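Tondside Energy Forum > Efficiency and Retrofit > Cost-effectiveness tests

Topic: Discount rate in the Tondside retrofit potential study

gridmargin
Aug 9, 2018
Has anyone worked through the annex to the draft potential study? The headline is 41 GWh a year of cost-effective savings by the end of the programme, against a technical potential of 98. I can reproduce the technical figure from the housing tables. I can't reproduce the first one at the stated discount rate of 5%. At 3.5% I get very close.

ola_k
Which test are you using? The annex switches from total resource cost to programme administrator cost after the lighting section. It's in a footnote under the second table.

gridmargin
Total resource cost throughout. I missed the footnote. That accounts for part of the gap, but loft insulation still comes out wrong under either test.

Hauksdóttir
Loft insulation will be the measure life. The July version had 44 years and the earlier scoping note had 30. With a life that long the discount rate does most of the work, so check that before blaming the test.
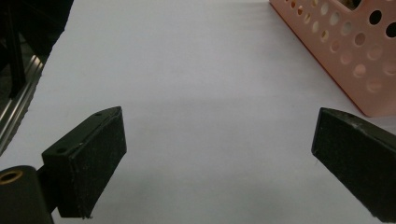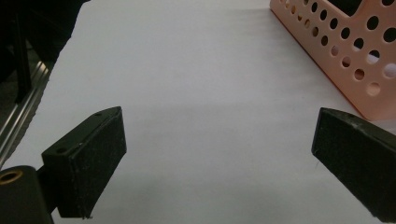
Black gripper fingers over the white tabletop, both pictures.

mira_lowload
I disagree with Hauksdóttir on this. 44 years is defensible for mineral wool in an undisturbed loft. The weak assumption is the 100% realisation rate. No metered programme I have worked on has delivered its full deemed savings, and comfort take-back alone should bring it down.

Hauksdóttir
Take-back is in the baseline adjustment, section 4. If you cut the realisation rate as well you count it twice.

mira_lowload
Section 4 adjusts for indoor temperature only. Installation faults and part-filled lofts are not in there.

Hauksdóttir
Fair point on the faults. I would still want them as a separate line.

ola_k
Could someone post the avoided cost series they used? The link in the annex goes to the old winter peak values - the study text says they were updated.

gridmargin
I used the old ones, then. Rerunning tonight with the measure life at 30 and at 44, and I'll put the spreadsheet in the files section.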